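# The Ploko folding prayer bench, after a whole lot of kneeling

I've been praying on the floor since September, and my ankles would like a word. For anyone who hasn't used one, a prayer bench is a little slanted seat on legs. You kneel, tuck your feet under it, and sit back so your weight goes onto the bench and off your heels. Buddhists have been using something like it for ages, and so have plenty of Carmelites, and now so does one Episcopalian with bad arches (me!).

My first one was a borrowed bench at Grerkcombe, the retreat house I go to when I can get the time off. They have a stack of them in the chapel for the morning silence, and I'd walked right past them for years on my way to a chair. Then one morning all the chairs near the window were taken, so I grabbed a bench, and I stayed put for the full 45 minutes without once thinking about my back. I came home wanting one of my own.

What I bought is the Ploko, made by a small shop called Strazds. It cost me $158 with shipping, and yes, I winced. You can get a plain bench for a lot less. The Ploko's selling point is that the legs fold flat on hinges, and I wanted to be able to take it with me.

**Putting it together.** There's hardly anything to do. It comes with the legs already on and folded in, and you swing them out until they click. The instructions are a single sheet with drawings. They don't say which way the seat is supposed to slope, and I had it backward for the first two days (it tips down toward your knees, in case you're wondering). I wrote to the shop about that and got a very nice reply from Ojārs Grīnberga, who told me the next batch will have an arrow on the bottom. Great! A sticker would do it.

**Comfort.** Really good, once I'd figured out the slope. The seat is wider than the ones at the retreat house and the front edge is rounded, so it doesn't dig in. I do the daily office in the morning, which is short, and then a longer sit in the evening, usually with a psalm I've been chewing on. Mornings are a breeze. In the evening my left foot still goes to sleep toward the end, but it did that in a chair too, so I'm not holding it against Ploko.

It does NOT do anything for your knees. The bench takes the weight off your ankles and that's it, so you need something soft underneath. I started with a folded bath towel, which bunched up, and then bought the Unov kneeling mat. That's a separate purchase and sort of an annoying one, but the two together are lovely. If your knees are already unhappy, please try somebody else's bench before you buy any of them.
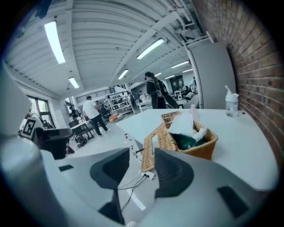
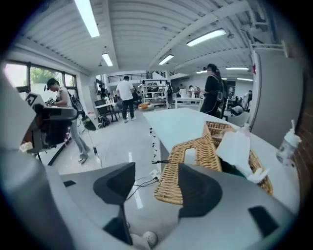
Storage is the other thing people ask me about, especially people in apartments. Folded up, the Ploko is flat enough to slide behind my bookcase, and I bring it out in the evening with one hand. The small stuff is what used to drive me nuts: prayer book, beads, matches, the ribbon that fell out of the psalter and that I keep meaning to glue back in. All of that now lives in a wicker basket with a flat lid, a lot like the honey-brown one on the white table in the first photo, and when the lid's open I can reach everything without getting up off my knees. I'd tell anybody setting up a prayer corner to get a basket before they get a shelf. A shelf fills up with mail.

**Travel.** I've taken it on 2 trips so far, once to my sister's and once back to Grerkcombe. It went in a tote bag with my sweater wrapped around it. No bag comes with it, and at this price I think one should. It isn't heavy, but the corners poke, and on the train I kept apologizing to the man next to me.

**Noise.** I wouldn't have thought to mention this, except that Dalia Vasiliauskas, who sits with me sometimes, tried mine and noticed it right away. The hinges creak when you shift your weight. In an ordinary room you'd never care. In a silent chapel, with everyone trying hard to be still, it sounds like a barn door. I rubbed a bit of candle wax on the hinge pins and that took care of most of it. A fixed bench would never have the problem, and if yours is going to stay in one spot forever, I'd say save the money and get one of those.

**Does it help you pray?** I get a little itchy around this question. A bench is a bench. The desert fathers managed on dirt, my grandmother managed in a pew with a purse on her lap, and I've had some of my best prayers in the car. What the Ploko did was take away one of my excuses. My body is comfortable enough now to stop complaining, and what's left is the usual business of me being distracted about groceries. I've also noticed that unfolding the legs has turned into a kind of start bell. Click, click, and I'm quieter before I've even sat down. I didn't expect to like that part so much.

A few odds and ends:

- The finish shows fingerprints. Wipe it with a dry cloth.
- It only comes in one height. I'm on the short side and it fits me fine, but Dalia is tall and felt like she was perched too low.
- Use it on a rug if you can. On bare floor the feet slide a bit when you're getting up.
- The shop answers email, and fast.

I've had it more than 6 months now and it's been used just about every day. The hinges are still tight and the seat hasn't loosened. I'd buy it again, grumbling about the missing bag. If Strazds ever makes a taller one, I know who's getting it for her birthday.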